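3.2 Cell layout and wrist cable maintenance

The maintenance cell was set up at the Hindcombe site around a single humanoid platform with two arms and two legs. Service parts are laid out on a yellow table to the left of the work area, and boxed stock is brought in on a wheeled cart with a tubular frame (Figure 3). The cart is not fixed to the floor. Its position is set by hand at the start of each shift, and the head camera is used to confirm that the front edge lies within reach of both hands.

Small parts are grouped by type on the table. The groups are kept apart so that the left hand can approach each one without passing over another. We tried a slotted tray in the first weeks of the work but dropped it, as the fingers caught on the dividers when the wrist was rolled inward.

Most of the upkeep concerns the wrists. The cable at the left wrist needs enough slack for full rotation, and the slack tends to migrate toward the hand over a run. Following the procedure written by Raluca Ursu, the operator inspects the cable every 200 cycles and resets the loop with the arm parked and the drives off. The wrist joint is re-zeroed after each reset. The forearm bracket on the right side is checked at the same stop; if it has moved, the clip is opened, seated again and closed with the elbow straight.

Gloves are replaced after 900 cycles, or sooner if the fingertips show wear. Early gloves lasted up to 700 cycles before grip on small metal parts became unreliable – the padded bag was less sensitive to wear, and its results are reported separately. Replacement of one pair requires a fresh hand calibration, which Chiyo Kamata reduced to 3 poses per side.

Faults are logged in Clernora with the cycle number and the joint concerned. A stop caused by the cable is entered as a wrist fault even when the controller reports an overload at the elbow.

Figure 3. Maintenance cell with the cart in place and parts set out on the table, seen from the head camera.

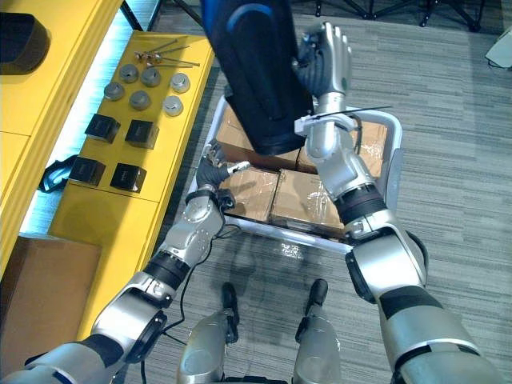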